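I'd been putting off looking at Murkava for ages, mainly because every simulator I've ever installed has eaten a weekend and given me a kitchen with nothing in it. But the trial was free, my little wheeled robot was in bits on the bench, and Soledad Greenberg, who looks after the household scenes at Platden, had offered me an hour on a call. So on 9/9/23 I made a pot of tea and rang her up.

For anyone who hasn't come across it, Murkava is a kit for trying out home robots in software. You get a set of furnished rooms, a robot you can drive by hand or by script, and a recorder that saves what the cameras would see. It's aimed at small teams and people like me who build things in a spare room.

Soledad is good company and doesn't sell very hard. I asked what she thought the thing was for and she laughed. "Getting lost in," she said. "I mean it! If your robot can find its way out of one of our living rooms and back again, you've learnt something about your code. You can do that on a train."

We both had the same house open by then, a scene called Sollville, and I'd got the viewpoint parked just by a door while we talked. 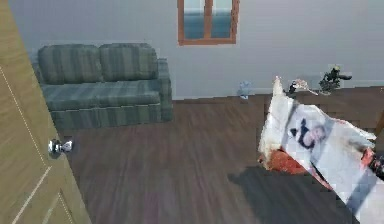
*Sollville in Murkava, looking past the open door towards the sofa and window.*

I told her my first impression was how low down everything felt. She was pleased about that. "People design at standing height," she said. "They put a lovely lamp in and the robot never meets it. What it meets is skirting board and the bottom of the sofa, and whatever's been dropped. So I do most of my checking from down there, and my neck would hurt if it were a real floor."

Things on the floor turned out to be her favourite subject, and we were on it for a good while. Soft stuff is the hard part, she says. A box is a box, but cloth and paper have edges all over the place, and a depth reading taken from one side can look nothing like the reading from the other. My own obstacle code, I confessed, treats everything as a box. "Then Sollville will be rude to you," she said, and it was — I spent most of the evening after our call wedged against things.

I wanted to know about doorways, because that's where my real robot always comes to grief. Soledad told me the doors can be set open, shut or part way, and that the open setting causes more trouble than the shut one. "A shut door is a wall, and your map is happy with that," she said. "An open door is a thin panel sticking out where you expected space. We had a tester in August who kept writing in to say the map was wrong. The map was fine. He'd scanned the room with the door in one position and then changed it."
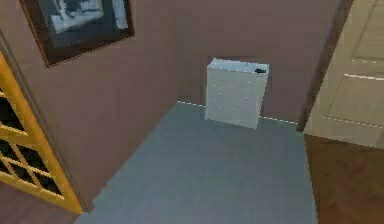
That led us on to floors. I hadn't thought about carpet at all, and Murkava lets you set the drag for each surface separately, so wheels behave differently as you go from boards to pile. The default values felt a bit gentle to me. When I said so she agreed straight away and told me to turn them up if my wheels were small (they are, they came off a toy). There's a slider for it under Surfaces, though you have to reload the scene before it takes effect, and I do wish it warned you.

My other grumble is the look of it. Textures go soft when you're moving, and pale furniture against a pale wall can be tricky to pick out. Soledad's view is that speed matters more. "I'd sooner you ran it all night on the laptop you've got," she said. "There's a sharper setting. Try it, listen to your fan, and then decide." I tried it. I listened to my fan. I went back to the ordinary one.

She's keen on the recorder, and I am too now. Each run saves the camera views along with the robot's position, and you can scrub back through it to the moment things went wrong. I had 2 runs that ended in the same corner, and playing them one after the other showed me that my turn was starting late both times. I'd never have spotted that crouching in the hall with a torch! 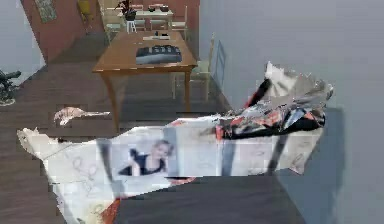

Can you change the rooms yourself, or are you stuck with the layouts that come in the kit?

You can move, add or delete any object in the editor and save the result as your own scene, but the walls stay where they are unless you buy the building add-on, Matei.

I haven't bought Matei. The basic licence is £328, and that's already a fair lump of money for a hobby, though the trial runs for 4 weeks and nothing is locked during it. Soledad said Platden would like to do a cheaper version for clubs but wouldn't give me a date, and I didn't push.

Before we rang off I asked what she'd tell someone opening it for the first time. "Drive it by hand for an evening," she said. "Don't write any code. Go under the table, go round the back of the chairs, bump into things. You'll change your mind about where the camera ought to go."

I did as I was told, and I've since moved the camera on the real robot up the mast a bit. It still hates the hall rug, so that's the next job once the left wheel's back on.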